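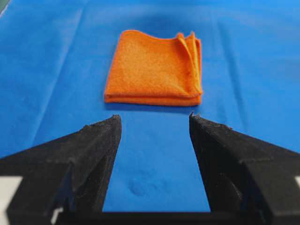

Folded orange towel, blue cloth.

Sketstead Community Board > Shopping and Household > Hamska delivery: billed weight vs. received weight

knyitrai
Posting this for anyone who gets groceries delivered from the Hamska store in Sketstead. My Thursday order included a pack of bone-in chicken thighs. The receipt bills 1255 g. I put the meat on my kitchen scale with no tray and no film and got 1199 g. The listing says "priced by net weight." The difference is 56 g.

I contacted the store through the app and got a credit in under an hour, so I am not asking how to get my money back. My question is whether the 56 g is packaging that should have been subtracted, or liquid that ended up in the absorbent pad. I threw out the tray and the pad before I thought of weighing them.
-- Kornél

fetine_user
Which delivery option? Hamska's own vans, or Fetine couriers? The Fetine orders are picked off the store shelf by the courier. The van orders are picked in the back room and weighed at a separate station. Two different scales, possibly two different tare tables.

knyitrai
Own van. Evening window.

Nuanchan J.
I worked the meat counter at a different chain for six years. The usual cause is the pad. Fresh poultry loses liquid after it is packed, and the pad takes it up. The net weight was correct when the label was printed. By the time you open it, some of that weight is in the pad and on the tray.

56 g out of 1255 is 4.5 percent. That is on the high side for thighs but I have seen it, mostly with packs near their date or packs that had been frozen and thawed before they went out. What was the pack date?

lakatos_o
4.5 percent is too high to wave off as purge. A foam tray of that size plus a pad plus film is easily 25 to 30 g dry. If the tare was entered as zero you would have half the gap right there, and ordinary liquid loss would account for the other half. That fits the numbers better than one large loss.

Nuanchan J.
It fits, but so do other things. Zero tare would affect every tray product from that station. Someone would have caught it inside a day. Counter scales generally pull the tare from the item record and the clerk doesn't type it in.

lakatos_o
"Someone would have caught it" assumes someone checks. Most customers never weigh anything. Item records also get edited. If the tray supplier changes and the new tray is heavier, the record has to be updated by hand, and that step gets missed.

knyitrai
Pack date was the day before delivery. The label doesn't say "previously frozen." I don't know whether it would have to.

Tímea M.
Check your own scale first. A household scale that reads to 1 g is not necessarily accurate to 1 g, particularly over a kilogram. Mine drifts when the batteries are low. Water works as a rough check: a full liter in a measuring jug, minus the empty jug, should be very close to 1000 g at room temperature. The jug marking will be your weak point, so a sealed pack of sugar is a decent second test.

knyitrai
Done. Unopened 1 kg sugar reads 1004 g including the paper bag. Unopened 500 g pasta reads 506 g including the film. I consider the scale fine for this purpose.

fetine_user
Did you pat the chicken dry before weighing? I lay mine on paper towels and I'm sure that takes off a few grams.

knyitrai
No. Out of the tray, onto a plate, plate tared out.

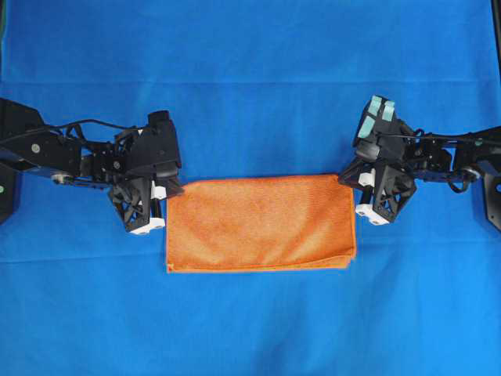

Microfiber towel, folded.

Tímea M.
Then the scale is ruled out. What's left is the tray, and that can be tested. Buy another tray item from the same station and weigh it in this order:

1. Whole sealed pack.
2. Meat alone.
3. Tray, pad and film together, wet.
4. Tray and film after rinsing and drying.
5. A new dry pad if the counter will give you one.

Sealed pack should equal label net plus dry packaging. If the sealed pack equals the label net exactly, the tare is zero and lakatos_o is right. Line 1 answers the question by itself. The others are for completeness.

lakatos_o
Agreed on line 1. One caution: a pack can leak into the delivery bag, and then the sealed weight is low as well. Look at the bag. If there is liquid in it, the measurement is no good.

Zsolt K.
Slightly off topic, but the same store lists bagged salad at 12 oz, and I have never had one come in under. I have weighed plenty. Prepacked goods are filled at the plant and they tend to overfill. The problem, if there is one, is with items weighed in the store.

Also, Csonka in the next town uses a sealed tray with wells in the bottom and no pad. The liquid stays in the tray and you can pour it off and weigh it. I moved my meat orders there in November and kept the rest with Hamska.

Nuanchan J.
Well trays don't change how much the meat loses. They only make it visible. You are paying for the same liquid either way.

Zsolt K.
Correct, but I can see what I'm paying for. With a pad you can't separate a tare error from purge without doing Tímea's whole list.

knyitrai
Update. Ordered two tray items, same van service. Bag dry in both cases.

Pork chops: sealed pack came out 27 g over label net. Thighs: sealed pack 3 g over label net.

So the pork has a tare entered and the thighs apparently do not, or have nearly none. Same size tray on both, same film, pad in each.

lakatos_o
That is an item record problem. Thighs only, or thighs and whatever else was set up along with them. I would try drumsticks next.

Nuanchan J.
I'll accept that for the thighs. I would still expect part of the original 56 g to be purge. A tare of 27 leaves 29 g, and 29 on that weight is unremarkable.

Tímea M.
Report it with the item number from the label and the two sealed weights. Leave the first order out of it, you no longer have the packaging. The state weights and measures office takes complaints like this too, but I would give the store a week.

knyitrai
Sent to the store with photos of both labels on the scale. They replied that it was "forwarded to pricing." No credit this time, which I hadn't asked for.

fetine_user
Bought the thighs in person this morning, shelf 2 in the meat case, for comparison. Sealed pack is 26 g over the label. So the shelf packs look fine and it may be only the back room station. Can anyone else with a van order weigh one before opening?

Zsolt K.
I have drumsticks coming Saturday. Will post the sealed weight.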